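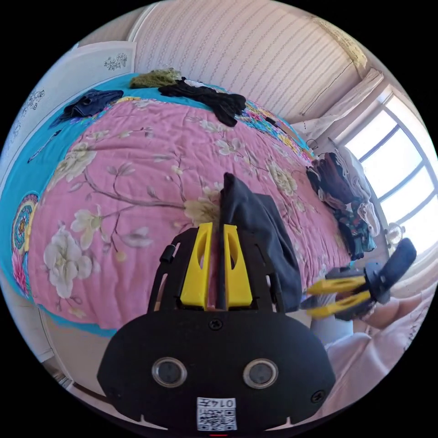
Fisheye view from one gripper, with grey cloth pinched between the fingers and the second gripper reaching in from the right.

Masking the gripper out of wrist-view recordings with Niro

By Ehab Amrani, October 23, 2020

If you have ever trained a policy on wrist-view footage and watched it pay far more attention to its own plastic than to the washing, you'll know why I wanted to write this up. A good share of every picture is the gripper itself, plus the black corners outside the lens circle, and neither of those tells the network much about where the sleeve is. Niro can take both away for you before training. It isn't hard, but there are a couple of places where I went wrong myself, so do put the kettle on and let me take you through it at my own pace.

You will need Niro installed, the Tindov loader for reading the clips, and a folder of recordings from a two-gripper session. I worked with 38 clips, but one decent long one is plenty for learning on.

Step one: keep each device in its own folder

Every gripper sits slightly differently behind its lens, so every gripper wants its own mask. Name the folder after the number on the device's sticker and you'll thank yourself later (I once used "left" and "right", then swapped hands after lunch and had to redo the lot). Set the device name in the project file to match:

device: 0147
lens: fisheye
mask: auto

Step two: find the circle

Run niro circle on the folder. It looks for the edge between the lit part and the dark corners and writes out a circle for the whole device. Open the preview and check that the line hugs the edge all the way round. If there's a dark floor or a shadow at the bottom it may cut in a little too far, and you can nudge it back with the arrow keys.

Step three: build the static mask

Now run niro static --frames 300. Niro picks that many frames spread over the folder and marks whatever stays put in all of them. Choose clips where the gripper has moved about a good deal. If you feed it a long stretch of hovering over one spot, it will very happily decide that the bed is part of the gripper! 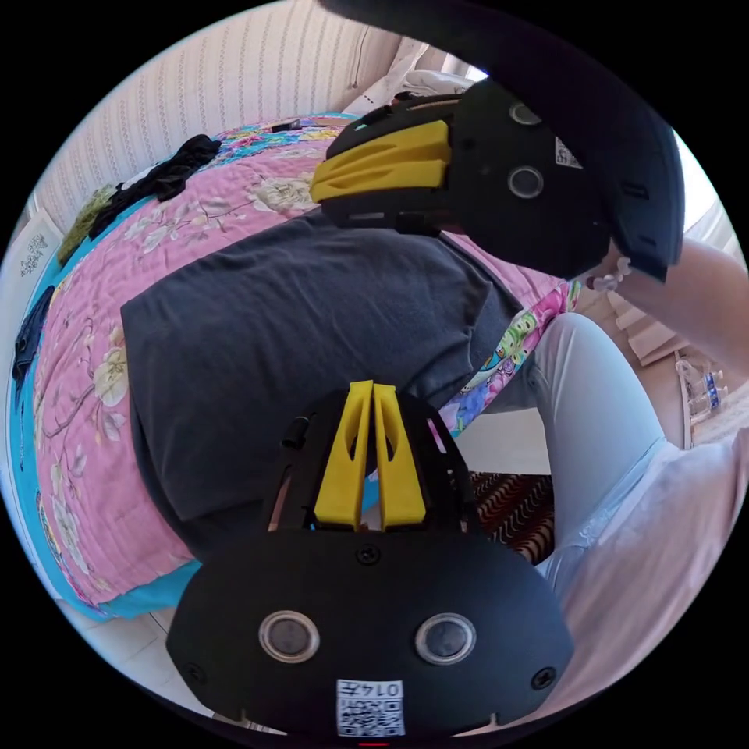
The static mask should hold only the things that never move with respect to the lens, and it's well worth going over the preview by hand to be sure of that. The housing at the bottom belongs in it, and so do the screws, the two round silver-rimmed parts and the little white label with 0147 on it, upside down or not. The second gripper, up at the top right, does not belong, however much it looks like the same object. Its position relative to your own gripper is something a two-handed policy badly needs to learn. Watch the yellow fingers as well: they open and close, so Niro tends to catch a thin slice along their inner edges. Rub that out with the eraser and leave the fingers showing. When you want to check your edges, pick a frame where something like that big dark cushion lies behind them, as yellow against charcoal is very easy to judge by eye. The black side rails are another matter, and I check those over the pink of the quilt.

Step four: apply it and look at a few odd frames

Run niro apply --fill mean. I prefer the mean fill to plain black, which left a hard outline that my network latched on to. Then scroll through a clip and stop wherever looks awkward. In one of mine everything was lovely until frame 883, where a fold of cloth hung down over the housing and the mask sliced straight through it. I left that alone in the end. You can add a frame to the skip list if it bothers you:

skip: 883

Step five: export for training

niro export --format walico writes the masked clips and keeps the finger-width track next to them, so the two stay in time. Check the frame counts in the log before you delete anything. If the counts for a pair of clips don't match, go back to the Tindov loader and line up their start times first, then export that pair again.

I started my masks in September with an older Niro and had to rebuild all of them after the update, as the circle file had changed. If you see "old circle format" in the log, run step two again and the rest will follow on from there.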